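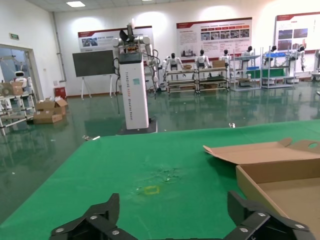
The Bretel table cover is a green, felt-like cloth sold by the yard or in precut sheets for worktables. I bought the large precut sheet from De Graaf in April, after going through two rubber mats that curled at the corners. It cost more than I wanted to pay, and I have used it most days for 8 months. The color hides very little. By now there are scuffs over much of the top, with faint white smudges and bits of debris around the middle, where most of the work gets done.

Fitting took an evening. The sheet comes rolled, and the instructions tell you to leave it flat overnight before gluing. I left it two nights and still had a ripple along one side, which I worked out with a wooden block. Use spray adhesive. I tried a water-based glue on an offcut first and it soaked through and dried stiff.

As a surface it does the main job well. Small parts stay where you put them, screws don't roll, and setting down a metal tool makes almost no noise. Cardboard boxes slide on it easily enough to push aside with one hand. Painted parts can go face down without picking up marks, provided you have brushed the cloth first.

Brushing is the drawback. Paper scraps and dust cling to the nap and a dry cloth just moves them along. A stiff clothes brush gets most of it. A hand vacuum gets the rest, but the suction lifts the edges if your glue is thin there. White marks are harder. A damp sponge fades them and sometimes leaves a ring — I have stopped trying on the older ones.

I also had a Clusten mat on loan for a few weeks. It wipes clean in seconds and costs less, but parts skate around on it and it gets slippery with any oil. For assembly I would still choose the Bretel. For gluing or painting I would get the Clusten and save the cloth.

Bretel claims the surface is good for 3,000 hours. I can't check that. Mine looks tired but hasn't torn or worn through, and the glued edges have held. I would buy it again in a darker color.

Good: quiet, good grip, gentle on finished parts
Bad: holds dust, shows every pale mark, fussy to glue

Comments (3)

Hilde Meijer
Did you mark positions straight on the cloth? I used a paint pen on mine and can't get it off.

Katia Bassi
Lint roller works better than a brush for me. You go through a lot of sheets though.

bench552
Had the same ripple. I ended up trimming the whole side and starting over. De Graaf sent me a replacement strip but the green was slightly different.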